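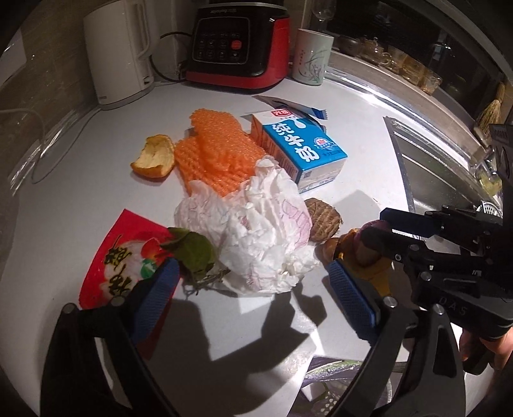 Figure 5. Gripper at a crumpled tissue, mixed waste on a countertop.

5.2 Setting Up the Grasp Planner for Mixed Waste

Reading time: 2 minutes

Complete camera calibration before starting this section. The Lakatos planner reads fingertip position from the calibration file and will not load a scene without it.

1. Open the Lakatos console and select Planner > New Profile. Enter a profile name of no more than 36 characters.

2. Under Object Classes, enable Soft, Thin and Rigid. Tissue and foam netting belong to Soft. Wrappers and leaves belong to Thin. Cartons are assigned to Rigid, even when empty.

3. Set Lens Model to Wide. Straight counter edges curve strongly toward the sides of the view, and the Standard model will place grasp points too far out.

4. Set Planning Timeout to 300 ms.

5. Turn on Shadow Rejection. On a white surface, the dark shadows cast by the fingers may otherwise be returned as Thin objects.

6. Select Preview. Confirm that each proposed grasp is drawn across a single item. Where items overlap, as with the leaf draped over the edge of the tissue in Figure 5, the upper item must be ranked first.

7. Select Save and Apply.

NOTE: Printed patterns on tissue can split one item into several segments. If this occurs, raise Merge Level by one step and repeat the preview.

CAUTION: When a second gripper shares the work area, define a keep-out zone for each tool before enabling motion. The planner does not treat a hand as an obstacle unless Person Masking is on.

Profiles created before the March release must be saved again under the current version.

Comments

Nantana Srithong
Does step 5 apply to dark counters? Ours at Piledley is slate and the setting removes real wrappers.

Lajos Fekete
Leave it off for dark surfaces. The next revision will state this.

Jolán Deák
Merge Level resets to default after step 7 on my installation. Saving twice keeps it.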